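Part 2: Setting up your grocery list in Utwood

Okay, so you've got Utwood on your phone and you've made an account. Now for the bit I use every single day – the shared list. Mine has 322 items saved in it by now (yes, really), so I've had plenty of practice!

1. Open the app and tap Lists, then New List. Give it a name you'll recognize. I called mine "Food" and I've never regretted being boring.

2. Tap Share and type in the email of whoever you shop with. They get an invite that's good for 5 days, and if they miss it you just send another.

3. Add your regulars first. Milk, bread, coffee, whatever you buy without thinking. Press and hold each one and choose Repeat.

Note: Repeat puts the item back on the list two days after you check it off. I found that way too soon for rice, so go into the item and change it.

4. Sort by aisle. Drag the headings until they match the way you walk through your store. This took me almost two trips to get right, and I still have eggs in a weird place. 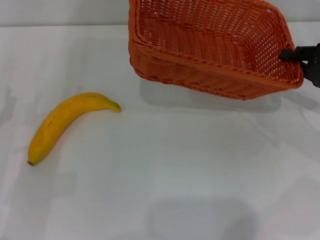 5. Put fresh fruit under its own heading and leave Repeat off for it. I buy what looks good that week, and I don't want the app nagging me about pears in September.

Caution: Clear List wipes the item notes too, and there's no undo. Use Clear Checked instead. I learned this with a full cart and a line behind me.

6. Turn on Offline Mode before you leave the house – my store has terrible signal back by the freezers.

Thanks to Mizanur Matubbar for pointing out that step 6 has to be done on each phone separately.

14 shares
2 comments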